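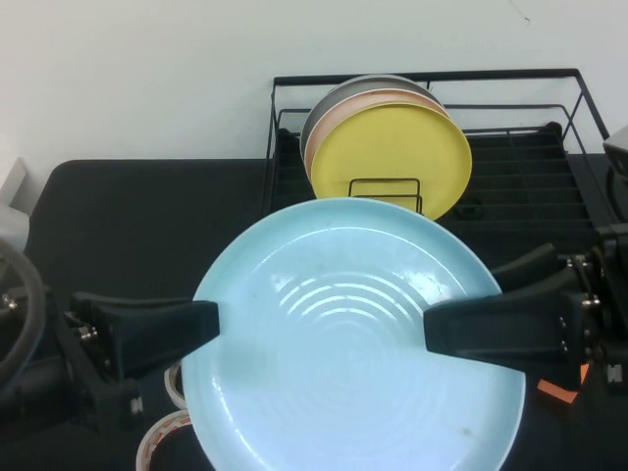
Plato azul claro delante del escurreplatos negro.

Incidencia 368: la agenda de cribado de colon no envía los recordatorios a mayores de 69
Producto: Flisel Citas, módulo de cribados
Centro: Consultorio Grenau
Prioridad: alta
Estado: resuelta, en seguimiento

Apertura, 2018-04-28

¡Buenos días! Escribimos desde la consulta de enfermería. Estamos encantadas con el módulo nuevo (en serio, lo de ver en una sola pantalla quién ha recogido el kit y quién lo ha devuelto nos ha cambiado las mañanas), pero hay una cosa que no cuadra. Los recordatorios del test de sangre oculta en heces salen perfectos para las personas de 50 a 69 años y para las demás no sale ninguno. Nuestro programa local llega hasta los 74 y el tope está bien puesto en Configuración > Cribados > Colon > Edad máxima.

Lo que hemos probado:
Cerrar sesión y volver a entrar. Igual.
Cambiar el tope a 75, guardar y devolverlo a 74. Igual.
Enviar un recordatorio a mano a una paciente de 72. Ese sí sale, y con el texto correcto.
Mirar la cola de envíos: las personas de 70 en adelante ni siquiera aparecen.

Son 80 personas sin aviso en esta tanda. Tienen el kit en casa y muchas lo dejan en un cajón hasta que les llega el mensaje, así que nos corre bastante prisa.

Respuesta de soporte, nivel 1

¡Gracias por un parte tan completo, da gusto! Que el envío manual funcione nos ahorra medio camino: la pasarela de mensajes está bien y el fallo tiene que estar en la selección. ¿Podéis decirnos qué versión sale al pie de la pantalla y si usáis la plantilla de Ravell o una propia? Adjuntad también la exportación de la cola, por favor (botón Exportar, formato CSV). Sin nombres ni números de historia, con la edad y el estado nos basta.

Respuesta del centro

Versión 5, plantilla de Ravell sin tocar. Va el CSV solo con edad y estado. Un detalle por si ayuda: la carta de invitación inicial sí les llegó a los mayores de 69. Lo que falla es únicamente el segundo aviso.

Soporte, nivel 2

¡Esa última frase era la clave! La invitación lee el tope que ponéis en Configuración, pero el segundo aviso lo coge de la plantilla, y en la de Ravell viene escrito un 69 fijo. Lo hemos reproducido en pruebas con 1000 fichas simuladas: al quitar ese valor, la cola se llena como debe, hasta los 74 incluidos.

Pasos para corregirlo:
Entrad en Plantillas > Ravell > Segundo aviso.
Pulsad Duplicar y poned otro nombre a la copia. La original está protegida.
En la copia, borrad el contenido de Edad hasta y dejadlo vacío. Ojo, un cero no vale, con un cero no se selecciona a nadie.
Asignad la copia al programa de colon y pulsad Recalcular cola.

Antes de lanzar nada, revisad en la vista previa que no entre nadie con el kit ya devuelto. Recalcular no debería tocar esos estados, pero con mensajes de salud preferimos mirarlo dos veces.

Respuesta del centro

¡Hecho y funcionando! Tras recalcular han aparecido las 80. En la vista previa no había ningún kit devuelto y ya están todos los avisos enviados. ¡Qué alegría verlos pasar a verde uno detrás de otro! Una pregunta más: ¿pasa lo mismo con la plantilla Naciri? La vamos a estrenar en mayo para mama.

Soporte, nivel 2

¡Estupendo! Hemos revisado Naciri y no lleva ninguna edad fija, podéis usarla tal cual. La corrección de Ravell entrará en la próxima actualización. Cuando la recibáis, podéis seguir con vuestra copia o volver a la original. Dejamos el parte en seguimiento hasta que salga la siguiente tanda de avisos.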